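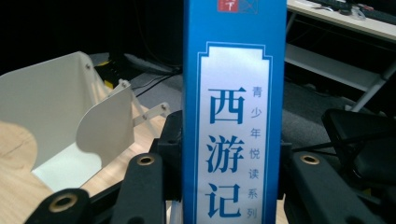
Dandavgate Young Readers' Catalogue (Chinese-language holdings): data card

2020-07-25
By Desmond Abernathy and Cuiping Fan

Summary

Catalogue records for Chinese-language books for children and teenagers held by the public libraries at Dandavgate, Sevton and Tovarholm. The release contains 2,709 records, one per edition. Copies are held in a separate table. The records were exported from three library systems, merged, and partly corrected by hand. Text is given in the script used on the book, with a romanised form beside it.

The data was put together to support shared ordering between the three libraries and to let readers search by either script. It is also usable for work on title matching, romanisation and series names. It holds no borrower data of any kind.

Files

editions.tsv: one row per edition
copies.tsv: one row per physical copy, linked by edition_id
series.tsv: one row per series, 34 rows
works.tsv: one row per work, for grouping abridged, retold and full versions
checked.tsv: list of edition_id values corrected by hand
CHANGES: plain text log

All tables are UTF-8, normalised to NFC, tab-separated, with a header row and Unix line endings. There are no quoted fields. A tab found inside a source field has been replaced by a single space. Empty means unknown; the string "none" means the cataloguer looked and the book has no such item. Please keep the two apart when loading. Several spreadsheet programs will also strip the leading zero from old call numbers, so import call_no as text.

Sources

Dandavgate supplied a MARC 21 export with linked 880 fields, so original script and romanised form were already paired. Sevton supplied MARC 21 without 880 fields. Original script there had been typed into the notes, in no fixed order, and had to be lifted out. Tovarholm used a card file until its last system change and supplied a flat export keyed from the cards.

The Lu bequest is held at Sevton and is included. Its records carry source = "lu". They were made by the donor's family from a handwritten list, and the books were never catalogued to the same level as the rest. Publisher is missing from most of them.

Fields in editions.tsv

edition_id: stable identifier, never reused. Prefix D, S or T for the library that first supplied the record.
title_orig: title in the script on the title page.
title_rom: title in Hanyu Pinyin without tone marks, syllables separated, first word capitalised.
title_alt: other forms of the title, separated by a vertical bar.
script: "hans" for simplified, "hant" for traditional, "mixed" where both occur in the title area.
work_id: key into works.tsv.
series_id: key into series.tsv. Empty for books outside any series.
vol: volume as printed, not converted to a number.
version: one of full, abridged, retold, picture, annotated, unknown.
phonetic: yes or no. Yes means the body text carries pinyin or zhuyin above or beside the characters.
container: one of none, slipcase, box, bag, other. Describes the housing the set was received in, not its present state.
isbn: thirteen digits, no hyphens. Ten-digit forms have been converted.
year: four digits. Uncertain years have been left empty.
call_no: local shelf mark, as supplied.
source: d, s, t or lu.

Title handling

The title page is the preferred source. Where a set came in a box, earlier cataloguers sometimes took the title from the box, and the wording on the two can differ. Box titles tend to be shorter and to omit the reteller's name. A title known to come from a container is marked with a trailing asterisk in title_orig; strip it before matching.

Classic novels cause most of the difficulty. Journey to the West appears as 西游记 and 西遊記, romanised as Xi you ji in the newer records and Hsi yu chi in the older ones. Sevton also entered some editions under the English title alone. All of these share a single work_id. Episodes issued as separate picture books have work_ids of their own, linked through the parent column in works.tsv. The same treatment was given to Water Margin, which has the further problem of several English titles.

We did not convert between scripts by table. One-to-many pairs (发 for both 發 and 髮, 后 for both 後 and 后) gave wrong results in personal names. If you need a converted form, make your own and keep title_orig unchanged.

Series names

Series wording on children's books is unstable. A publisher may print one form on the cover, a longer one on the spine and a third on the copyright page. Puns on 阅读 (reading) are common, with 悦读 (reading for pleasure) written in its place; both are read yuedu, so the romanised form does not tell them apart. Two libraries had silently "corrected" 悦 to 阅 in older records. We put back the printed character wherever a copy could be found on the shelf. In series.tsv the column name_printed gives the form on the book and name_norm gives a normalised form for grouping. Use name_norm for counts and name_printed for display.

General labels for an age group, such as 青少年, have been kept as part of the series name when they are printed in one line with it, and dropped when they stand alone elsewhere on the cover.
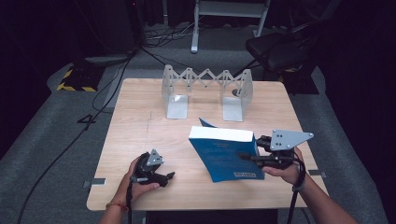
Checking

We drew 300 records at random across the three libraries and compared each with the book. Corrections were made directly and the edition_id added to checked.tsv. Where the book was on loan the next record in shelf order was taken, which gives the sample a slight lean towards less popular titles. The checked set should not be treated as a clean random sample for this reason.

Frequent errors were a wrong version code (retold entered as abridged), a missing volume number, and year of printing entered as year of publication. The last is hard to avoid. Copyright pages often give both, and the impression line is the more prominent. Years in unchecked records should be used with caution.

Romanisation was reviewed by Cuiping Fan in full for Dandavgate and Sevton. Tovarholm had been keyed in Wade-Giles without apostrophes, so chi and ch'i had fallen together. These were redone from the original script where it existed. Records with romanised text only were left as found and have script empty.

Known problems

1. Sets are recorded unevenly. Dandavgate makes one record for a set, Sevton makes one per volume. Counting editions across libraries will overstate Sevton.
2. The container field was filled in at Dandavgate only. It is empty for most other records and should not be read as "none".
3. Bilingual books were left out of the Tovarholm export and will be added later.
4. Duplicate ISBNs are genuine in many cases. Some publishers use one ISBN for every volume in a box.
5. Call numbers from Sevton changed scheme in January. Older marks are in copies.tsv under call_no_old.

Loading and joining

Join copies to editions on edition_id, then editions to works on work_id. Do not join on ISBN, for the reason given in item 4. The tables have been loaded into SQLite and PostgreSQL without changes. For sorting by title, sort on title_rom and then title_orig; the default order of Chinese characters in most databases follows code point and will look arbitrary to a reader.

Version and corrections

The present version is release 2. Identifiers from the first release are still valid, apart from merged duplicates, which are listed in CHANGES with the surviving identifier. Corrections should quote the edition_id and state which part of the book the new reading was taken from (title page, cover, spine, copyright page, container). Reports without a source are held until a copy can be seen.

Related items

Release 1 data card (superseded)
Romanisation notes for Tovarholm card records
Lu bequest: handlist and shelf order
Sevton call number concordance
Bilingual picture books: draft field list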